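List: kolside-kitchen
From: Judit Medve
To: the list
Subject: Re: iced coffee without it turning to water?

Facundo Vergara wrote on Sunday:

> Hi all,
> Every July I try to make iced coffee at home and every July I end up
> with a tall glass of brown water. I brew it, pour it over ice, the ice
> is gone in a minute and so is the taste. I've tried more coffee, I've
> tried less ice. Is there a trick or do I just have to go down to
> Idahosa and pay for it? I don't want to buy more equipment, my wife
> has put her foot down after the pasta thing.
>
> Also does anyone still have the Kolside lemon cake recipe? The
> link in the old archive is dead.
>
> Facundo

Facundo, oh, I am so glad you asked this! I've been messing with cold coffee for three summers and I have opinions. Sota already told you about coffee ice cubes and he's right, but there's a lot more to it than that, so get comfortable.

First thing, the ice. Whatever comes out of the little half-moon tray in a freezer door is too small. It has a lot of surface for its size and it melts the moment anything warm touches it. Get the biggest cubes you can manage. I use a muffin tin (a plain one, the kind with six cups) and fill it halfway. They look ridiculous and they barely fit in a glass, and they last through the whole drink and a phone call to my sister.

Second, brew it stronger than you think is decent. The ice that melts is part of the recipe, so you have to leave room for it. For drip or pour-over I put in 44 grams of coffee and use only as much water as I'd normally use for half that much. Then it goes straight onto the ice. If you taste it before it hits the ice you'll make a face. Good!

Now, people here have asked me off-list which way of making it I like best, so here's the lot, with my notes. I've done all of these many times and ruined most of them at least once.

1. Cold brew in a jar

The easiest by far and the one I'd start with if you hate fuss. Coarse grounds, cold water, a big jar, into the fridge before bed. I strain it in the morning, first through a sieve and then through a paper filter, and the paper filter takes forever, so do it while you're making breakfast. It comes out very smooth, a bit like cocoa. Some people find it dull. Hendrik does, he told me so at length in the thread on pickles. It keeps well for several days, and you can cut it with milk or water or (please try this) tonic with a strip of orange peel.

Grind matters a lot here. I once used the fine stuff by mistake and got a jar of mud that wouldn't go through anything. It went on the hydrangeas.

2. Pour-over onto ice

My favorite! You set the dripper over a jug with the big cubes already in it and brew right on top of them. The smell stays in the drink in a way it never does with cold brew, and a light roast that tastes sour and thin when it's hot can be wonderful like this. I had a washed Ethiopian last summer that tasted like peaches and I talked about it until people left the room.

Pour slower than normal. You're using less water so it wants more time with the grounds. And stir the jug before you serve it or the first glass gets all the strong stuff.

3. Capsule or pod machine

Don't let anyone be snobby at you about this one. It works very well for a single glass, since what comes out is short and strong to begin with. Use the smallest cup setting and run two capsules if you want a tall drink. Long settings are how you get brown water. A short tumbler is better than a mug too, so you can see how much ice you've really got in there.

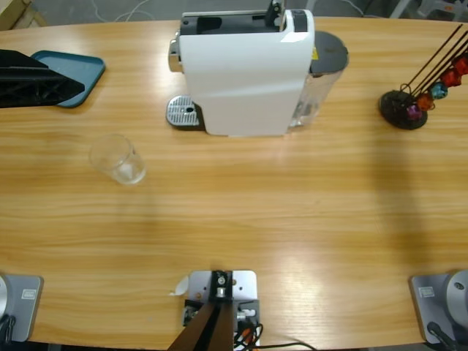
4. Moka pot

Piroska swears by hers and I've come around. It's a dark, slightly bitter coffee and it stands up to condensed milk better than anything else on this list. Take it off the heat as soon as it starts to sputter. Let it sit for a couple of minutes before it meets the ice, and don't pour it into a thin glass while it's hot. I lost two of my grandmother's that way and I still think about them.

5. Instant

Yes! Whisk it with the same amount of sugar and a spoonful of hot water until it goes pale and thick, which takes longer than you think by hand, and spoon it over cold milk. My nephews ask for nothing else (decaf, before anybody writes to me). The store-brand jar is fine.

A few loose ends.

Sugar won't dissolve in a cold drink. Make syrup: same amount of sugar and water, heat it until it's clear, keep it in the fridge in an old jam jar. I put a split vanilla bean in mine and reuse the bean until it gives up.

Salt. A tiny pinch in the jug, less than you'd put on an egg. It takes the edge off a bitter batch and you can't taste it. I didn't believe this one until Piroska did it behind my back.

Milk. Whole milk or oat for me. Almond splits in my pour-over about half the time and I've stopped trying to work out why. If yours doesn't, tell me what you buy.

And the coffee cubes Sota mentioned: freeze whatever is left in the pot at the end of the morning. Don't keep them past a couple of weeks or they start to taste like whatever else is in the freezer. Mine tasted like dill.

As for Idahosa, go anyway once in a while, the one with cardamom is lovely and I haven't managed to copy it. I think they toast the pods first. If anyone has got it out of them, please write to the list and not just to me, we all want to know.

The lemon cake I do have, on paper, in my mother's handwriting with half of it under a butter stain. I'll type it up this week. I remember it wanting the zest of three lemons and a much longer time in the oven than seems right, and it's worth every minute. What was the pasta thing?

Judit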